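transfer credit update for anyone in the applied tech program at Jaltetti -- they took 11 of my classes. lost 3. could be worse

get your Dekker transcript in before August!! mine sat for ages bc I forgot the form

advising is in the Rerel building now, room 123. not the old one. walked accross campus for nothing

also the essay is 500 words max, they do check

ok back to work, capstone proposal is due and I have a title and thats it
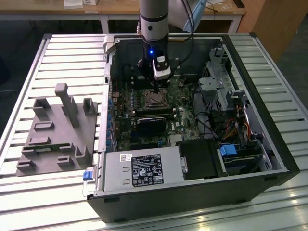
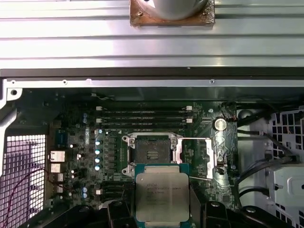
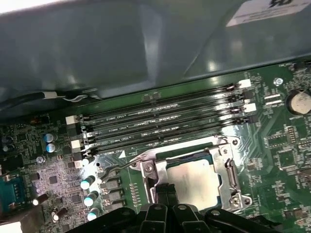
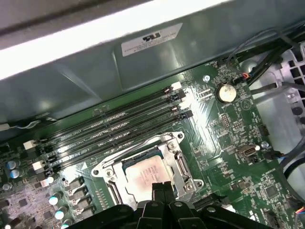 green motherboards, all four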